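Reviews > Classroom Equipment > Robotics > Work Surfaces

Fidwood Padded Bench Cover: Review for Student Robotics Programs

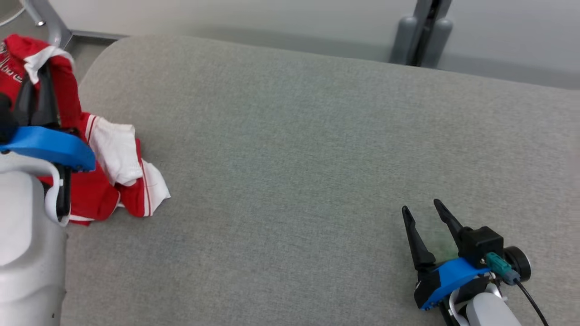

Reviewed by Tadhg Sheehan, Equipment Reviews | 1 March 2023

The Fidwood bench cover is a fitted fabric surface intended for school and college workshops. It was evaluated over 12 sessions of the Hayes College robotics club, whose members are preparing a garment-folding entry for the Sutau student challenge in July. The club works with two arms on a single bench, and its task uses sports shirts and similar clothing.

Fabric handling places particular demands on a work surface. On the bare laminate used previously, shirts tended to slide when one arm pulled, and students spent a good part of each session putting the garment back in place. The speckled grey fabric of the Fidwood cover provides enough grip to hold a shirt still while a finger is worked beneath a fold. It does not catch on printed lettering or striped trim, and a red and white garment stands out clearly against it. The club's students, who tune their own color thresholds, considered this the most useful feature of the product.

Fitting took two students one session. The cover follows rounded corners well, but the instructions are brief and assume a bench with square ones. Gearóid Egan, who supervises the club, advises fitting the curved side first and pulling the slack toward the straight edges. Schools with arms already bolted in place should allow additional time.

Wear was acceptable. Closed fingertips pressed down at a steep angle left small dents, most of which recovered by the following session. Lint is a recurring matter - pale threads collect on the surface and must be brushed off before each run. The cover cannot be removed for washing without repeating the full fitting procedure, and the manufacturer should address this in a later version.

The Tristari mat, reviewed previously, costs less and can be rolled up and stored. It also shifted under load, and for two-arm work that is a serious fault. Programs that share a bench with other classes may still prefer it.

The Fidwood cover is recommended for clubs with a permanent bench and a task involving cloth or other soft materials. For rigid parts, such as blocks or fasteners, the benefit is slight and a plain surface will serve.

Rating: 4 out of 5

Filed under: Student Robotics, Benches and Surfaces, Clubs and Competitions
1654 views | 12 shares | 2 comments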